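Neues aus dem Erzählcafé

Zwei, die sich beim Funken fanden

Manche Gespräche im Erzählcafé dauern eine Stunde, und dann ist der Kaffee kalt und alle gehen nach Hause. Bei Nusrat Mughal und Noman Cheema saßen wir bis zum Abendessen, und selbst da war noch längst nicht alles gesagt! Die beiden wohnen seit dem vergangenen November im Haus Enari, zweiter Stock, Blick auf die Kastanien, und wer sie im Speisesaal nebeneinander sitzen sieht, ahnt nicht, dass sie sich jahrelang nur über Funk kannten.

Nusrat war Funkoffizierin auf Frachtschiffen, zu einer Zeit, als man Frauen auf der Brücke noch für ein Versehen hielt. »Beim ersten Schiff hat mich der Koch in die Kombüse geschickt«, erzählt sie und lacht so laut, dass man sich am Nebentisch umdreht. »Er meinte, ich sei die neue Küchenhilfe. Am nächsten Tag habe ich ihm den Wetterbericht gebracht, und da war ihm das sehr peinlich.« Sie hat auf zwölf Schiffen gearbeitet und kann sie alle noch aufzählen, mit Heimathafen und mit dem Namen des jeweiligen Kapitäns. Am liebsten war ihr die Kenino, ein alter Stückgutfrachter, der bei Seitenwind fürchterlich rollte und auf dem trotzdem (oder deswegen?) die beste Stimmung herrschte.

Noman saß derweil an Land, in der Küstenfunkstelle, und hatte Nachtdienst. Er vermittelte Telefongespräche zwischen den Schiffen und den Familien zu Hause, gab Sturmwarnungen durch und hörte stundenlang auf das Rauschen, falls jemand Hilfe brauchte. Zweimal kam in seiner Zeit ein echter Notruf herein. Über den ersten spricht er ungern. Beim zweiten hatte ein Kutter Wasser im Maschinenraum, und Noman blieb die ganze Nacht mit dem jungen Steuermann in Verbindung, bis der Schlepper da war. Die beiden haben sich danach noch viele Jahre Weihnachtskarten geschrieben.

Und wie wurde nun aus zwei Stimmen ein Paar? »Er hatte so eine ruhige Art, die Positionen zu wiederholen«, sagt Nusrat. »Sie hat immer zu schnell gemorst«, sagt Noman. Nach Feierabend morste man damals schon mal ein paar Zeichen mehr, als im Dienstbuch stand: wie das Wetter war, was es zu essen gegeben hatte, ob die Ablösung wieder zu spät kam. Irgendwann fragte er, ob sie im Hafen einmal Zeit für einen Tee habe. Sie antwortete mit drei Buchstaben, die er bis heute nicht verraten will. (Wir haben es versucht. Mehrfach.)

Der Tee fand statt, im Café Bajwa gleich hinter dem Zollamt, und er kam vierzig Minuten zu spät, völlig durchnässt, mit einem kaputten Fahrrad. Sie hatte schon bezahlt und den Mantel an. Geheiratet haben sie trotzdem!

Danach fuhr Nusrat noch einige Jahre weiter zur See, und das war für beide eine harte Zeit. Vor allem, als ihre Tochter Farzana klein war. Noman tauschte die Nachtschichten gegen Tagdienste, lernte Zöpfe flechten und Linsensuppe kochen und nahm die Kleine manchmal mit in die Funkstelle, wo sie auf seinem Schoß den Kopfhörer aufsetzen durfte. Farzana, die inzwischen Farzana Orakzai heißt und selbst Kinder hat, war beim Gespräch dabei und kann heute noch ihren Namen morsen.
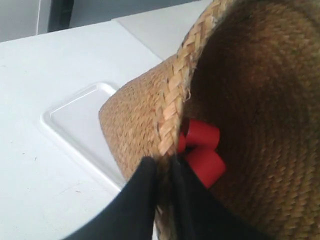 Als der Satellitenfunk kam, wurde die Arbeit auf beiden Seiten weniger und hörte schließlich auf. Nusrat ging in eine Berufsschule und brachte angehenden Elektronikern das Löten bei, Noman arbeitete bis zur Rente im Lager der Firma Gurnilex. »Ordentliche Leute, aber so still«, meint er. Gefehlt hat ihm das Rauschen. Die Morsetaste aus seiner Dienstzeit hat er behalten, sie steht heute auf dem Nachttisch, und wenn Nusrat morgens nicht aufstehen will, klopft er ihr das Wort »Kaffee« auf das Holz.

Wir haben an diesem Nachmittag so viel gelernt und so viel gelacht, und ein bisschen geweint wurde auch. Vielen Dank euch beiden für euer Vertrauen! Das ganze Gespräch hat Laiba Durrani aufgezeichnet und abgeschrieben; wer es nachlesen möchte, bekommt am Empfang gern eine Kopie.

Im Mai 2026 geht es weiter mit Khurram Farooqui, der als Lokführer durch halb Europa gefahren ist und seine Dienstmütze mitbringen will. Zwölf Plätze haben wir am großen Tisch, wer später kommt, holt sich bitte einen Stuhl aus dem Lesezimmer. Kuchenspenden nimmt die Küche ab mittags entgegen.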